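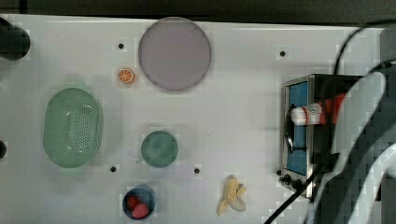 A green mug, a pink plate and a slice of orange on a white tabletop.

Newsletter > Spring issue > Around the kitchen

Tagged: Shared meals, Neighbors

The Siltmont supper club is back, and we've missed you

Well, it has been a long winter without our suppers, and I can't tell you how many of you have stopped me outside the bakery to ask when we were starting up again. The answer is February, at half past six in the evening, in the same long room at the Luslow hall where we've always had them (the radiators have been bled and the draft by the back door has been dealt with, so you can leave the second sweater at home).

For anyone new to the neighborhood, the idea is very simple. One person cooks a main dish, everybody else brings something to go alongside it, and we all sit down together and stay far too long. Last year we had 30 of you on a quiet night and 80 at the harvest supper, when we ran out of chairs and the Allar Street people very kindly carried theirs over.

Bogumił Ziółkowski has offered to cook the first one, and he is making his mother's cabbage rolls, which he tells me need to be started the night before and watched like a baby. There will be a pan without meat as well. Unai Lorente is doing the second supper and is still going back and forth between a bean stew and salt cod - if you have strong feelings, please tell him and not me!

A few small things. Please bring your own plate, mug and fork, as we gave up on paper ones last year and the washing up has been so much more cheerful ever since. Put your name on the bottom with a bit of tape. I still have 13 lids at home that belong to other people, and one very nice blue casserole dish that I'm getting fond of, so do come and claim it.

We also raised 900 dollars over the last season from the jar by the door, and that has gone toward the new stove, ordered through Vidal and due before the second supper. The old one had a good run, but only two burners were working by the end and Bogumił had started bringing a camping ring.

Children are welcome, and so are visiting relatives. Call the hall if you need a ride.

We use cookies to remember your newsletter preferences. Accept or manage settings.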